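Automation at Work, Handout 4: The Breakfast Shift
21 July 2021
By the course instructor, Work and Technology evening program

Last time we stayed with warehouses, and several of you asked for a workplace where the robot stands right next to the people. So this week we go into the kitchen! I picked food service because almost everybody in the room has either worked in it or been fed by it, and because the tasks are small enough that we can take them apart on the board and still have time to argue.

Our case is the staff canteen at Werkenus, on the Vavamholm site. It serves breakfast and lunch from a single counter. Before the change, 6 people worked the morning shift. The Asska project put one arm at the plating end of the counter, and the canteen has run with it since last September. Keep that layout in your heads as you read: one arm, one counter, and the same crew walking past it all morning.

1. Tasks and jobs

Please get this distinction solid before the next session, because everything else leans on it. A job is what is written on the contract. A task is one thing you do inside it. "Kitchen assistant" is a job. "Move the pastry from the tray to the plate" is a task, and so is "notice that the tray is nearly empty," and so is "tell the new person where the gloves are."

When a newspaper says a robot will take a job, ask which tasks. Usually the answer is two or three out of a long list, and then the interesting question is what happens to the rest of the list. In the canteen, the arm took over plating bread and pastries. Washing up, restocking, talking to customers, checking for allergens and closing the register all stayed with people. (Draw this as two columns. It really does help, even if you think you can carry it in your head.)

The tasks left over don't arrange themselves into a good job on their own. Somebody has to do that, and it can be done well or badly. At Vavamholm the first version of the schedule simply cut the plating time and spread the remaining work over the same people in fewer hours. It looked fine on paper. By the second week the crew had worked out that plating used to be the one stretch of the morning when you could stand still and talk to the person next to you.

2. Why plating is hard for a machine

I love this part, so forgive me if I go on a bit. A hand picks up a croissant without any thought at all. For a machine it is a miserable object: light, soft, flaky, a slightly different shape every time, and easy to crush. A roll is a little kinder, with a firmer crust, but it can lie at any angle on the plate. Grip too gently and it slips. Grip too hard and you have served somebody crumbs.

Then there is the kitchen itself. A factory cell can be built for the robot, with everything bolted down in a known spot. A kitchen counter was built for people, and people leave things on it. Soap, bottles, jars, yesterday's cloth. The arm has to reach past all of that and come down on the right plate.

Much of this gets worked out in simulation first, in a computer model of a kitchen where a dropped pastry costs nothing and you can run the same reach again and again. Look at how ordinary the objects are in a setup of this kind, and how much of the work comes down to getting two thin fingers to the right few inches of space.

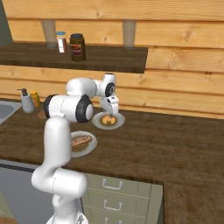

Mackay, reading a draft of these notes, objected that I was making it sound as if the hard part were all in the fingers, and that in any kitchen worth working in the hard part is the timing: knowing that the line is about to get long, that the rolls should come out now, that the regular at the back wants hers without butter and is in a hurry. A machine that plates perfectly at the wrong moment, the comment went on, is one more thing to walk around.

I have left my paragraphs as they were and put the objection in, because I think it is a very good one and I'd like you to decide how far it goes. Timing is knowledge too. It just doesn't show up when we break the work into movements, and that should make us a bit suspicious of breaking work into movements. Bring an example from your own workplace of something you know how to time. It can be tiny!

3. What changed for the crew

I asked the canteen crew to keep short notes through one month, and these are the themes that came back most strongly.

Pace. The arm plates at a steady rate and does not speed up for a rush. People do. Early on, the crew found themselves feeding it trays at its rhythm all morning and then scrambling by hand when the line grew. They now switch it off for the busiest stretch and let it catch up afterward, an arrangement the crew came up with themselves.

Skill. Two assistants learned to clear faults and reset the arm. Both liked it. Neither got a new job title or a raise for it, and this became the sorest point in the whole project. If a machine arrives and somebody learns to look after it, that is a new task, and new tasks should be discussed when pay is discussed.

Attention. Several notes mention listening. You learn the sound the arm makes when all is well, and part of you goes on listening for the other sound while you are serving. That is tiring in a way that is easy to miss from an office upstairs.

Bodies. Less reaching over the counter, fewer sore shoulders by the end of the shift. This was a real gain and everyone who wrote notes mentioned it. Please don't leave it out of your essays because it's less dramatic than the rest.

4. Numbers, and some caution

The supplier's figure was that the arm would place 90 out of every 100 items without help. The crew's tally for one week came out close to that, and management was pleased. Now think about the remaining ten. Each one means a person stops what they are doing, walks over, fixes it and walks back. A success rate describes the machine. It says very little about how chopped up the day of the person beside it has become.

So when you meet a figure like this in your reading, write two questions in the margin. What happens when it fails? Whose morning does that land in?

5. Asking people first

The Asska planners held one meeting with the crew before installation, mostly to show them a video. The meeting people remember fondly is the second one, held after the trouble with the schedule, when they were handed a floor plan and a pencil. They moved the arm farther from the sink, they asked for a stop button that could be reached from the serving side, and they got both. None of that took an engineer to think of. It took people who knew where they stand when it's busy.

There is a long research tradition behind this under the name participatory design, and we will spend all of session 6 on it. For now, notice how concrete the requests were. People who are asked "how do you feel about automation?" tend to give general answers. Hand them the floor plan and you get the stop button.

For next time

Write out the task list for a job you have done, at least a full page, including the tasks you were never told about. Mark the ones a machine could do today, then the ones you would be glad to hand over. The two sets will probably not match, and I'd like to spend the first half hour on the places where they differ.

Then pick one task you marked and write a paragraph on what the person beside the machine would be doing while it runs. If your answer is "watching it," keep going for another paragraph.

Reading: the packet chapter on job design, first half only. Skip the section with the equations unless you enjoy them. Bring the two-column drawing from part 1 with you, on paper please, as we will be passing them around the table.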